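3 台面上软质织物的皱褶形态与展平顺序

叠放之前，织物大多不是平的。本节记录浅色台面上单件织物从揉皱到铺平的过程，重点是隆起褶与其两侧松散部分之间的关系（图1）。

图1 浅色木质台面上揉皱的米色织物，中间一道褶向上隆起，两侧布面松散铺开 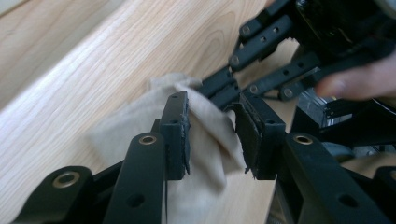

3.1 样品与台面

样品共400件，均为家庭常用的小件和中件织物，包括擦手巾、枕套、薄围巾、儿童上衣和无领汗衫。其中300件由Sallo洗衣店提供，是顾客放弃领取后经店方登记转交的旧物；其余由Balaskas布行提供，为未售出的新品。旧物与新品分开编号，在统计中也分开列出。旧物的缩水、起球和边缘松弛程度差别很大，我们没有按外观把状况较差的剔除，只剔除了有破洞且破洞位于边缘附近的样品，原因是破洞会干扰对边缘的辨认。

所有样品入组前统一洗涤一次，使用Evavico无香洗衣液，不加柔顺剂，洗后平铺晾干，再放入带盖的收纳箱内静置一夜。收纳箱不压实，样品之间也不垫纸。静置后样品的皱褶比刚晾干时多，与家庭中衣物从晾衣架取下、在篮中堆放一段时间后的状态接近。

台面为木质，颜色较浅，表面未铺垫布。预备阶段试过在台面上加一层棉垫，结果棉垫与织物之间的摩擦过大，布面拉到一半便连同棉垫一起移动，边缘的位置难以判断，因此正式记录时不再使用。浅色台面的一个缺点是与本白、米色和燕麦色织物的反差偏小，边缘处主要靠阴影辨认。对这部分样品，我们把侧面的灯放低，使褶皱底部的阴影加深，其余条件不变。

3.2 起始形态的分类

每件样品从收纳箱取出后，在台面上方松手落下，不作整理，落定后的形态即为起始形态。预备阶段曾使用一套较细的分类，两名记录者之间一致性不高，分歧集中在“半折”与“卷边”两项上。合并以后保留下面四类。

平散型。布面大部分贴着台面，皱褶浅，四周至少有一条边完整露出。枕套和较硬的擦手巾多属此类。

堆叠型。布面层层相压，中间高、四周低，边缘大部分压在下面，露在外面的多为折线。堆叠型最容易造成误判，从上方看，折线与真正的布边常常很像，须沿线摸到端点才能区分。

隆起型。织物中部有一道或几道明显向上的褶，褶的两侧各有一片布面松散地铺开。图1的形态即归入此类：中间的褶高出周围，布面在下方和旁侧形成长短不一的褶纹，阴影集中在隆起处的下面。隆起型在柔软、哑光、悬垂性较好的织物中出现较多。

缠绕型。织物有扭转，袖口、系带或边角穿过其他部分，不解开便无法展平。儿童上衣和围巾中常见。

四类之间有过渡。遇到既有隆起又有扭转的样品，以扭转为准，归入缠绕型，这是出于操作上的考虑：扭转不解开，后面的步骤都做不下去。

3.3 展平步骤

展平按固定顺序进行，每一步结束后记录一次布面状态。

第一步，找褶。先看布面最高处，判断它是单层折起还是多层叠压。单层的褶捏起来薄，两侧布面会随之滑动；多层的褶捏起来厚，提起时下面的布面跟着离开台面。这一步只作判断，不拉动。

第二步，提起与放下。在褶的最高处捏住，向上提到两侧布面刚开始移动为止，随后朝布面较少的一侧放下。预备阶段有人习惯提得很高，把整件织物拎离台面，再抖开放下。这样做对枕套有效，对柔软的小件则往往适得其反，落下以后又形成新的堆叠，等于重新开始。正式记录中统一规定不离开台面。

第三步，找边。褶放下以后，沿露出的折线或布边向一侧摸，直到摸到一个角。摸到的如果是折线，就在折线处把上层翻开，继续找。找到第一个角以后把它按在台面上，不再移动。

第四步，拉角。以第一个角为固定点，找相邻的角，沿布边方向拉直。拉的时候力量要均匀，针织类样品尤其如此，拉得过紧会使边缘起波浪，松手后又缩回去，留下的皱纹比原来还密。对旧汗衫和领口已经松弛的上衣，我们允许边缘保留轻微的弧度，不要求拉成直线。

第五步，抚平。从中间向四周抚，方向与布边平行或垂直，不斜抚。斜抚时针织面会变形，重复几次以后，原来对齐的角就会偏开。抚平后仍然留下的细皱不再处理，记为残余皱纹。

缠绕型在第一步之前增加一步解扭：先找到两个端头，确认扭转方向，再反向转开。系带打结的样品单独处理，结的松紧不列入本节讨论。

3.4 记录方式

每次从落下到抚平记为一条记录。同一件样品在不同时间重复使用，两次之间重新装箱静置。最后得到有效记录1,808条。因中途掉落台面、被袖扣钩住或记录表填写不全而作废的，不计入此数。

记录表的内容包括样品编号、起始形态、最高褶的位置、提起次数、第一个角出现在第几步、翻开折线的次数，以及残余皱纹的等级。残余皱纹分轻、中、重三级，以一组实物样布对照评定。样布存放在Trastenmont工作间的平板抽屉内，每次使用后放回，不折叠。6月对样布作过一次检查，其中“中”级样布因多次翻看已变得偏平，随后更换，更换前后的评定分别标注。

评定残余皱纹时不触摸织物。早期的几张记录表上有“手感偏涩”“发软”一类的备注，这些备注予以保留，但没有进入统计。

3.5 不同形态下的观察

平散型的展平最直接，多数情况下不需要第二步，从露出的边直接找角即可。枕套的困难在于双层：上层已经平整，下层仍有皱褶，从外面看不明显，摸上去才知道。对枕套应先把手伸进开口处，将两层分开再抚，否则残余皱纹评级偏高，评定者之间也容易出现分歧。

堆叠型所需的翻开次数最多。操作者常在折线处停顿，有时把同一条折线翻开又翻回，自己并未察觉。观察到这一情况后，我们在步骤说明中加了一句：翻开的一层要铺到台面上再松手。加入这一句以后，来回翻动明显减少，但翻开的布面占用的台面也更大，小台面上容易伸出边沿。

隆起型的结果与褶的捏取位置关系密切。捏在褶的最高处，两侧布面受到的牵动比较接近，放下后一般能得到较平整的一片；捏得偏低，只带动一侧，另一侧仍压在原处，放下后褶只是换了方向。柔软的米色、灰色小件在这一点上表现得很典型，捏起的部分向上收成一个小峰，周围的布面顺着它形成放射状或弯曲的褶纹，这些褶纹的走向可以提示布面富余的一侧。褶纹稀而长的一侧，布面通常已经接近铺开；褶纹短而密的一侧，下面往往还压着一层。这一判断在薄围巾上不太可靠，薄围巾的褶纹几乎处处都密。

隆起型中还有一种情况需要单独说明。有些样品落下后，一部分布面平贴台面，另一部分堆在一旁，隆起的褶位于两者之间，像一道分界。此时不宜先处理堆着的部分。先把褶朝平贴的一侧放下，平贴部分被覆盖，看上去比原来更乱，但堆着的部分会随之松开，边缘露出的可能性更大。操作者起初不愿意这样做，觉得是把已经平的地方弄皱，练习之后才逐渐接受。

缠绕型的记录最不整齐。解扭顺利时，后面的步骤与平散型相差不大；解扭方向判断错误时，扭转加深，需要重新找端头。儿童上衣的袖子经常内翻，翻出袖子属于解扭还是属于展平，两名记录者起初的理解不同，后统一归入解扭，先前的记录已按此口径改正。

3.6 新品与旧物的差别

新品的布边较挺，折线也较清楚，第一个角出现得早。旧物的布边经多次洗涤后变软，有的向内卷，卷边与折线混在一起，找角的时间相应延长。不过旧物放下以后更容易贴住台面，抚平时回弹小；部分新品虽然很快找到四角，抚平后中间仍有包装留下的折痕，按规定记为残余皱纹。因此不能简单地认为新品更易展平，应把找角与抚平分开来看。

颜色也有影响，但主要表现在辨认上。浅色织物放在浅色木台面上，光线从正上方来时，布边几乎看不出，皱褶底部的阴影也淡。灯放低以后，阴影变深，布边仍不及深色织物清楚。2月10日星期六补做的一组记录专门使用浅色样品，并保持低位侧光，操作者普遍反映找褶不难，难在分辨最外一圈的边。该组记录已并入总数，未单独列表。

3.7 局限

本节的样品以小件和中件为主，没有床单、被套等大件。大件织物超出台面的部分会因自重下垂，拉动已经铺平的部分，上述步骤不能直接套用。样品的纤维成分以洗涤标签为准，旧物中不少标签已经剪掉或字迹模糊，这部分只按外观和触感记为“针织类”“梭织类”或“未定”，不参与成分比较。

落下高度没有严格控制。松手时手的位置因人而异，高一些，布面散得较开；低一些，容易成堆。我们在后期的记录中加画了一条高度参考线，前期记录没有这条线，两部分数据合并使用时应留意。

残余皱纹的三级评定较粗，特别是“轻”与“中”之间，针织面本身的纹理会被误认作细皱。叠放阶段的对折顺序及其与残余皱纹的关系见第4节。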